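Home About Services Projects Careers Contact

About Privow

Privow records manual tasks so that robots can be taught to do them.
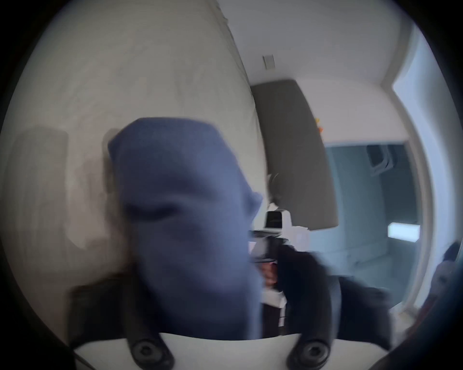
We supply demonstration data to firms and university groups that train robot arms. A demonstration is one complete run of a task by a person, stored with the position of the gripper, the opening of its fingers and the video from its camera. A customer tells us the task and the conditions under which it has to work. We plan the sessions, train the operators, record, check and deliver.

How we work

Most of our recording is done with hand-held grippers. The operator carries the tool to the work and does the job directly, and no arm is needed on site. This suits cloth, household goods and other items that are handled in many different rooms. Setting up in a new room takes 2 people less than a morning.

Remote control is used where the customer needs joint readings from the arm itself, or where contact forces matter. We have 4 stations for this at our Vustent site. Each has a pair of arms driven from a matching pair of leader arms, and the operator sits within reach of a stop button.

Both methods produce files in the same layout. Customers who begin with hand-held data and later add remote sessions do not have to change their training code.

Checking

Every run is replayed before it is accepted. Runs are rejected for lost tracking, dropped frames or a start position outside the agreed area. Failed grasps are kept if the operator recovers and finishes the task, and are marked as such. A standard order is 300 accepted runs per task. Smaller trial orders are possible and are priced separately.

Operators

New operators spend 8 days in training before their runs are counted. They learn to move at a steady pace, to keep the fingers in view of the camera and to vary their approach from one run to the next. Shifts are kept short. Grip strain was a problem with our first tool and the handle was redesigned as a result.

Projects

Nimri is our set of fabric tasks: folding, sorting, hanging and turning garments the right way out. It is licensed per site. Grurko is our in-house software for cutting long recordings into single runs and labelling them. It is not sold on its own but is included with every order.

Enquiries about new tasks should give the objects involved, the type of gripper to be used on the robot and the date by which data is needed. Bookings for June are open.

Page updated 2020-05-14

Shares: 8 Comments: 2

Related pages
Preparing a room for recording
Hand-held or remote: choosing a method
Nimri task list
Grurko file layout
Operator vacancies at Vustent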